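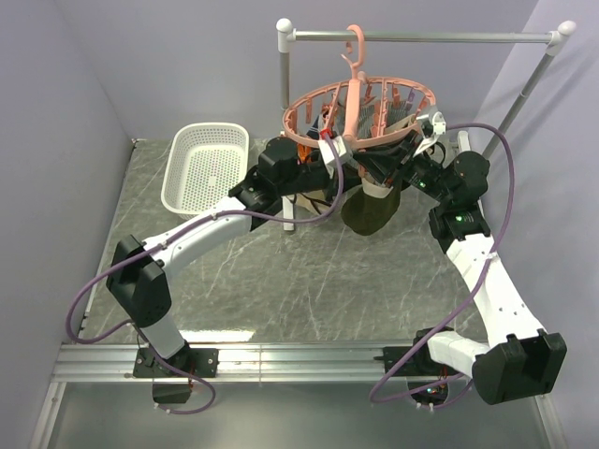
Rostau Memorial Gardens
Chapel and Grounds Inspection Checklist
Inspected 19th February by Arnel Manalo, Grounds Supervisor

Rating key: S = satisfactory, A = attention needed, N = not inspected

1. Chapel entrance and aisle
Ramp surface and handrail: S
Aisle clear to full width: S
Exit signs lit: A
Comment: The sign over the side door flickers. Replace the fitting before the next service.

2. Seating and floor
Pews secure: S
Folding chairs: A
Comment: 4 chairs have bent legs and have been tagged. They are not to be set out for families.
Carpet edges: S

3. Casket bier and lowering device
Wheel brakes: S
Straps and buckles: S
Load plate readable (400 lb): A
Comment: Plate is worn. Famik has been asked for a replacement. Until it is fitted, staff are to check the rating in the equipment log.

4. Huaranga Section, graves and markers
Upright markers, hand test: A
Comment: 162 markers tested. Two in the back row moved under light pressure and have been roped off. Letters to the families are to go out from the office.
Open graves covered and fenced: S
Settled ground: A
Comment: Low spots along the east path, mostly at burials made since July. Fill and reseed when the ground is dry enough.

5. Columbarium
Niche fronts secure: S
Step ladder: S
Wall lights: N
Comment: Power was off for repair work by Zustton. Inspect on the next visit.

6. Roads and parking
Drains clear: A
Comment: Leaves at the lower gate drain.
Hearse lane markings: S
Speed sign: S

Items rated A remain open until signed off by the supervisor. The lowering device may stay in use. Tagged chairs and roped markers may not be returned to use without a second inspection.

Signed: Arnel Manalo
Copy to: Office file, Chapel desk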